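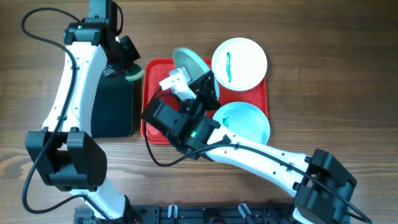
Lemum is seeking participants for a home listening trial of its next desktop microphone, to be held in Flornport from March. The microphone is intended for people who stream, record podcasts or take part in long calls from an ordinary room. Participants will use it at whatever surface they normally work on. A bare wooden tabletop is entirely suitable, and a few plates or a tray on it need not be cleared away, as the trial is concerned with everyday sound and the knocks and clatter that come with it.

A total of 380 places are available. Applicants must be aged 18 or over, live within the Flornport postal area and have a computer with a free USB port. Previous experience of audio equipment is not required. Applications from people who wear hearing aids are welcome, and the companion software may be used with a screen reader.
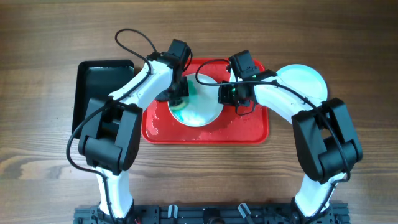 Each participant will receive one microphone, a desk stand and a cable on loan. Over the course of the trial they will be asked to make a short recording on at least two days a week, to complete a brief online form after each recording, and to install updates to the companion software when prompted. Recordings will be stored by Preda, which is managing the trial on behalf of Lemum, and will be deleted once the final report has been accepted.

Participants who complete all stages will receive a payment of £734. Those who withdraw early will be paid for the stages they have finished. All equipment remains the property of Lemum and must be returned in its original box — return postage is paid.

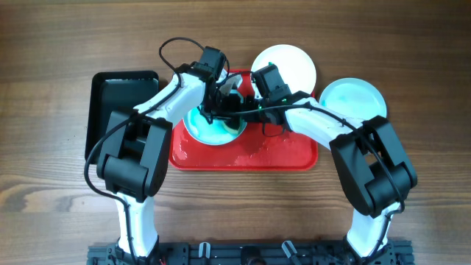

An introductory session will be held at the Radov Building, Room 617, on Thursday at 6.30 pm. Attendance is not compulsory, but applicants who have questions about privacy, payment or the handling of recordings are encouraged to come. The building has step-free access from the main entrance.

To apply, please complete the form on the trial page, quoting reference 617-L. Places will be offered in order of application, subject to the conditions set out above. Enquiries should be addressed to Tudor Bălan, Trial Manager, Preda, Flornport. 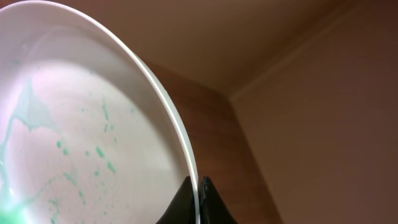
White bowl with green residue, close view.

Employees of Lemum and Preda, and members of their households, are not eligible to take part.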